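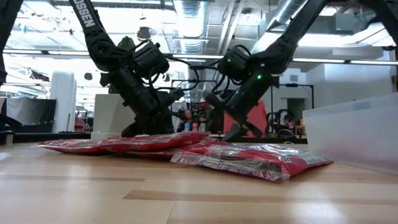
Home Surveys Fees About us Reading Contact

About Drikenier

Drikenier surveys damp in old houses. We don't sell injections, membranes, tanking, paint, pumps or fans, and we take no commission from anyone who does. Our office is in Vornuvcombe, above the old seed merchant's, and we work in the town, along the Trilholm valley and as far as the coast if the road is behaving.

The firm was started 18 years ago by Cameron Rennie, a plasterer by trade who had grown tired of being asked to hack off sound lime plaster to make room for a treatment he didn't believe in. The usual pattern went like this. A house was being bought. The lender's valuer pushed a meter into the wall, got a high reading and wrote "further investigation advised". A company then came out for nothing, found rising damp in every ground floor room and left a quote. The buyer used the quote to beat down the price, or paid it, and Cameron was sent for to do the plastering afterwards. He did that for years. Some of those walls he has since been back to as a surveyor, and a fair few are as damp as they ever were, with a neat row of plugged holes along the bottom.

What we think about rising damp

People ring up wanting to know whether we "believe in" rising damp, as if it were ghosts. We do, within limits. Water will climb a short way up a porous wall that stands in wet ground, and anyone with a sugar lump and a saucer of tea can watch something similar. What we doubt is how often it is the trouble, and we doubt very much that it is the trouble in a house with a flower bed piled against the back wall and a gutter that has been dripping on the same spot since the last owners moved in.

We went back through our own files last winter to see whether we were fooling ourselves. There were 623 full surveys with enough notes to be worth reading. In 146 of them the main cause was a gutter, downpipe or hopper, which could be seen from the pavement by anyone willing to stand in the rain. High ground outside came next, then cement render, then ordinary condensation from drying washing in rooms with the windows painted shut. We put rising damp down as the main cause in 3.

Please be as suspicious of those figures as you would be of a salesman's. They come from one small firm in one wet part of the country. People who pick us have often already had an opinion they didn't like, so our houses aren't a fair sample of anything. We also made the diagnosis ourselves, then counted it ourselves. All we'd claim is that the numbers match what we see when we lift the floorboards.

About the meter

The little two-pinned meter was made for timber. Used on timber, it is a good tool. Used on plaster it gives you a number that goes up with moisture, and also goes up with salts, foil-backed board, some wallpapers, and soot in an old chimney breast. We carry one. It's handy for finding where a patch begins and ends. We won't tell you a wall is wet on the strength of it, and if a report you have been given contains nothing except meter readings you should ask what else was done.

When it matters, and you agree, we drill out small samples from the mortar and weigh them before and after drying. It makes a mess the size of a saucer and it takes days. It also costs money, and on most jobs we'll advise you to mend the gutter first and wait a summer.

How we work

One of us comes to the house and stays for most of a morning. We start outside, go round twice, and look at roofs, pipes, ground levels, pointing and air bricks before we come in. Inside we want to see behind things. If you could move the sofa off the bad wall the night before, we'd be grateful, and please don't repaint to be polite. A fresh coat of anything makes our job harder.

You get a written report in plain words, with a sketch plan. It says what we found, what we think caused it, how sure we are, and what we'd do first if it were our own house. There is a section headed "What we couldn't see". In some reports it's the longest part. Carpets get glued down, kitchens get built against outside walls, and a surveyor who claims to know what is behind your fitted units is guessing.

The fee is fixed before we come and is the same whatever we find. We don't do free surveys. Someone always pays for a free survey, and in this trade it tends to be the person with the damp wall.

What we are not good at

We're slow. In the wet months there's a wait, and if your exchange date is next week we will probably let you down, so ask early. We don't do blocks of flats, flat roofs or anything built with a steel frame. We know stone and solid brick, lime and old timber, and once a house has a cavity in its walls we're on less certain ground, though we'll look if you want us to and say so in the report.

We've been wrong as well. A cottage in Trilholm had us blaming the render for two winters before a plumber found a pinhole in a pipe under the hall floor. The owners had spent good money on our advice by then. The render did need to come off, but it wasn't what was wetting the wall, and we gave back the fee. We now ask everyone to read the water meter last thing at night and again before the kettle goes on in the morning. It should have been on our list from the start.

Paterson

People who remember Paterson's yard sometimes ask if we are the same firm. We aren't. Paterson supplied lime and hair plaster from the lane behind our office, and Cameron bought from the yard for years. When it closed we took over the shelf of trade books and the drawer of old mortar samples, a few with the name of the house still tied on. You're welcome to come and look through them. We don't sell lime, and we'd rather not recommend a supplier, though we'll tell you what to ask for.

Builders

We're often asked to name a good builder as well. We keep a short list of people whose work we have seen a few years after it was finished, when it's had time to fail. They don't pay to be on it and some don't know they are. It's still only our opinion. Ask to see a job they did some time ago, preferably on a north wall.

Reviews

We've never put reviews on this site. A happy customer a week after a damp survey can tell you that we turned up and wiped our feet. Whether the advice was any good takes a couple of winters to show, and by then most people have stopped thinking about it. If you'd like to speak to someone whose house we looked at a good while ago, ask, and we'll see who is willing. We can't promise they'll say what we'd like.

Getting in touch

The telephone is best before 9 in the morning, when one of us is usually at the desk. After that we're likely to be under a floor. Leave the name of the village, a rough age for the house if you know it, and what the outside walls are made of. If you've already had a report from another company, keep it to one side and let us look at the house first. We'll read theirs afterwards and tell you where we differ, and now and then we don't.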